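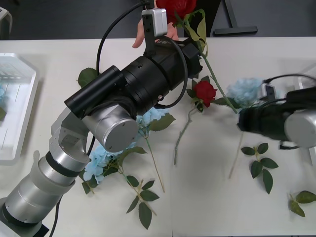
Red roses and pale-blue hydrangeas on the white sorting table, Floluvthorpe.

Artificial stems: sorting and preparation

This gallery covers the sorting stage for the Auer range of artificial flowers, before stems go into vases or boxes. The table is white so that dropped leaves and loose florets show up. Stock is held under two headings, Tatus for single-bloom stems and Nullungate for cluster heads. The current list has 214 lines, a number of them the same flower in a different colour.

Single-bloom stems (Tatus)
Roses are taken first. They are long for their weight and tend to roll if left near the table edge. The leaves grow close under the bloom and should be opened out by hand before the stem is laid down. Bend the stem in small steps along its length. One sharp bend leaves a kink that will not come out.

Cluster heads (Nullungate)
Hydrangeas are laid flat with the stems pointing the same way. Florets flattened in the box are lifted from the centre outwards. A cool hairdryer held about 100 mm away helps with stubborn ones; a hot one will curl the petal edges.

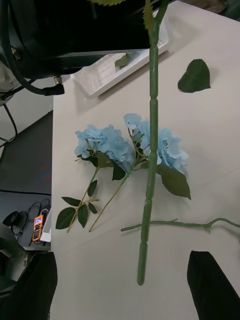
Pale blue varies more between batches than any other colour we hold. Heads for one arrangement should be compared side by side on the table under the same light. Some florets have paler centres than others, and this is accepted within a batch. A head that is paler all over goes back to stock.

Leaves
Most leaves push on to a peg on the stem and can be pulled off by mistake. Detached leaves are kept and matched by shade, dark green with dark green. Serrated leaves are not to be used on smooth-leaved stems. A leaf that no longer grips its peg is fixed with one drop of clear glue on the base.

Stem length
Cut only after the vase has been chosen. Use side cutters, as scissors will not go through the wire core. Allow 3 cm extra for stems going into foam.

Storage
Boxes are marked by heading and colour. Capacity at Floluvthorpe is 3000 stems, normally reached in October.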